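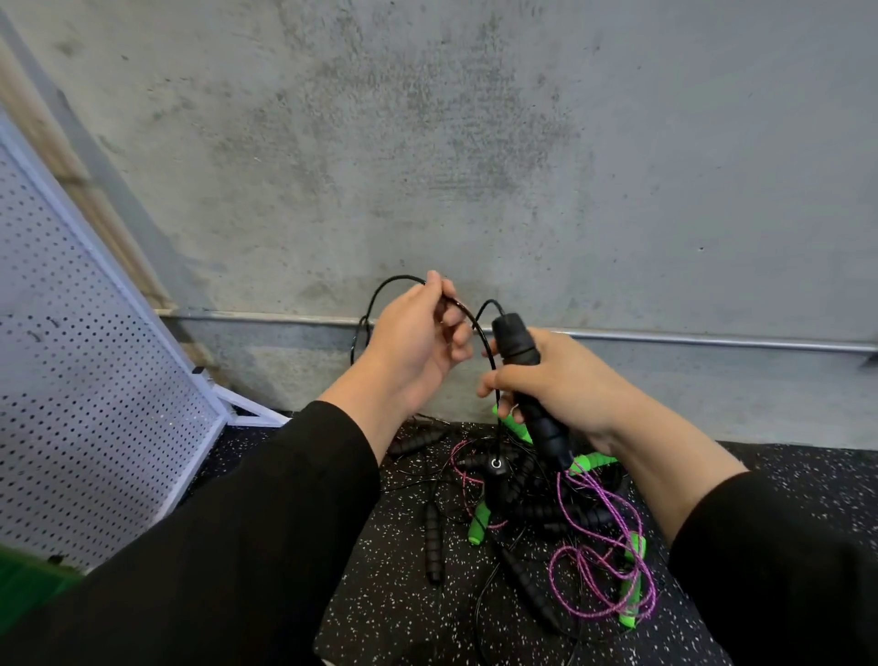

Les cordes à sauter, au pied du mur en béton. Une poignée noire dans la main droite, le câble dans la gauche, et tout le reste encore en tas.

5/10/24

Je me suis inscrit au club de robotique pour apprendre la commande de bras articulés. Cet après-midi j'ai démêlé des cordes à sauter dans une salle de gym. Demain, paraît-il, on recommence.

Le sujet de l'année, c'est le démêlage. Ekaette l'a défendu devant tout le monde en août, avec des schémas très propres où chaque corde était une jolie ligne d'une seule couleur. Sur le tapis, le câble noir passe sur du caoutchouc noir, à côté d'une mousse noire, et même moi je perds le fil. Les roses et violettes se suivent mieux à l'œil, mais elles se glissent partout. Les poignées vertes sont mes préférées — au moins on sait où elles sont.

La règle de Zakhar : on garde les deux mains bien visibles, on ne secoue pas le tas, on ne tire jamais d'un coup sec. Quand on change de corde, on le dit à voix haute. J'ai donc passé l'après-midi à annoncer « je lâche le câble » à un mur. Bukola notait les essais dans son tableau, avec une colonne « abandon » que j'ai beaucoup contribué à remplir. Huit essais pour moi, trois abandons. Domingo prétend que les abandons sont les données les plus intéressantes, ce qui est gentil de sa part.

Il nous faut plus de 2 000 séquences avant le concours Usteck. Nous en sommes à 1 423, en comptant celles d'Osaze, qu'il faudra sans doute refaire : il démêle tellement vite qu'on ne comprend rien à ce qu'il fait.

Le programme, lui, s'appelle Grasex et sait pour l'instant trouver une poignée si elle est seule et bien éclairée. Devant un nœud, il réfléchit longtemps puis propose de saisir le sol. Je compatis.

Mal aux pouces ce soir. Ma mère a demandé ce que j'avais appris au club et j'ai répondu « la patience », elle a eu l'air ravie. Penser à rendre son chargeur à Bukola et à relire la partie sur les boucles avant la prochaine séance.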